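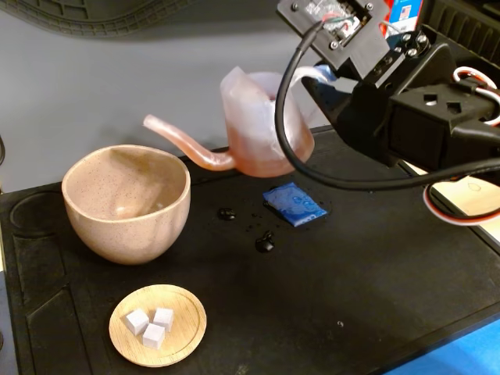 Slide 1. Pot in the gripper, sponge and spilled drops on the mat.

Home Talks Schedule Venue Contact

Monday, October 8, 2018
Bok-nam Ji, Prakeck

Speaker notes: The wrist that reset itself

Start without the company slide. They have the program in their hands.

Say what the talk covers. We ran a pouring task on the Anasska arm at our Tunville shop, 300 pours in all. On nine of them the wrist dropped out in the middle of the pour. The arm did not report a fault on any of the nine. I want to go through how we missed it, what the cause was, and what we changed.

The task is simple. The arm takes the pot by the handle, lifts it, tips it over the bowl, holds, tips back, and sets it down. After that come the sugar cubes, one at a time. I will only talk about the pour. Ask me about the sugar afterward.

Explain why a pour is a bad place to lose a joint. If the wrist quits while you are moving a sugar cube, you have a cube in the wrong place. If it quits with the pot tipped, liquid keeps coming until something moves.
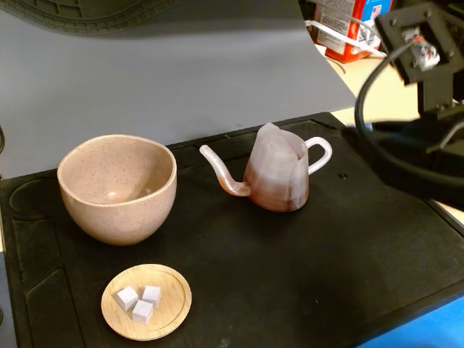 The first spill was in May and we blamed the pot. The spout is long and thin, and it can dribble on the way back up. Ha-rang slowed the tip-back and the next runs were clean. We wrote "dribble, fixed" in the log and went on. I want to be plain about that, as it cost us months. Two more spills got the same note.

Pause here. Ask who has a log with a note like that in it.

The change came when Ha-rang Joo was standing beside the arm during a run and heard the wrist servo click. That is the sound it makes at power-up. She pulled the raw joint data and found a gap of up to 400 milliseconds with no position from the wrist. On either side of the gap the numbers looked fine. Our watchdog was set to 2000 milliseconds, so it never tripped.

So the servo was losing power, restarting, and going to its default angle before it took the next command. With the pot in the gripper, that meant a hard jerk at the worst point of the pour. 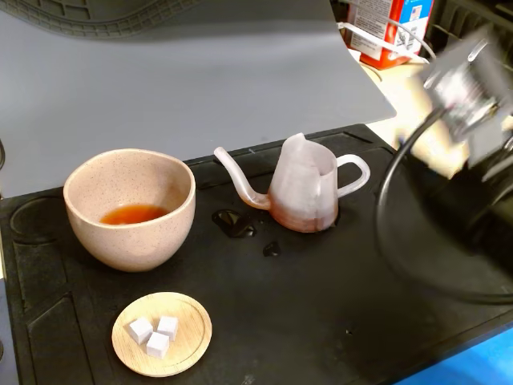 Our success check was the second problem, and I think the bigger one. It asked whether there was liquid in the bowl at the end. It did not ask where the rest of it was. Look at the slide. There is liquid in the bowl, a shallow pool in the bottom, and the check would pass on that. There are also two puddles on the mat by the pot, the larger one below the spout. Nothing in our code looked at the mat. All nine bad pours are in the results as passes.

If short of time, skip to the safety part.

Cause. The power lead to the wrist servo was crimped badly at the connector. With the wrist straight it made contact. With the wrist rolled over for a pour, the loop pulled on the connector and it could open for a moment. We had checked that connector twice with the arm parked, which told us nothing. We found it by rolling the wrist by hand with a meter on the line.

Byun supplied the lead. They replaced it and have been fair about it. I don't want this to turn into a talk about a supplier. We should have had strain relief on that loop from the start.

Safety. The board on the wrist mount is open, and we were carrying liquid under it. Go back to slide 1 and point to the board. All our spills went down onto the mat, but a jerk can throw liquid upward too. Also, people were reaching in to wipe up while the arm was powered. With a servo that can restart by itself, a hand should not be anywhere near it. That was our rule on paper and we did not follow it.

What we changed:

- Watchdog on the wrist cut from 2000 to 400 milliseconds, then lower again once we saw it gave no false stops
- Servo comes up limp after a restart and waits for a command
- Strain relief on the wrist lead
- Connector check done with the wrist rolled, before each session
- Cover over the board
- Arm power off before anyone wipes the mat
- A pass now needs liquid in the bowl and a clean mat

The limp setting has a cost – a loaded wrist sags when it goes limp, and a full pot will still spill some. We took a slow sag over a jerk. Someone will ask about a brake. We don't have room for one in that wrist block.

Last slide. Leave it up during questions, and ask for the room lights to go down or it won't read. 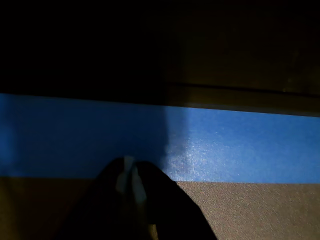
Slide 9. Gripper and blue tape, light from the right.

Likely questions: whether the raw joint data can be shared (yes, write to me), whether we reran the full set (under way, not finished), and whether the older results will be corrected (Ha-rang is marking the nine runs as failed now).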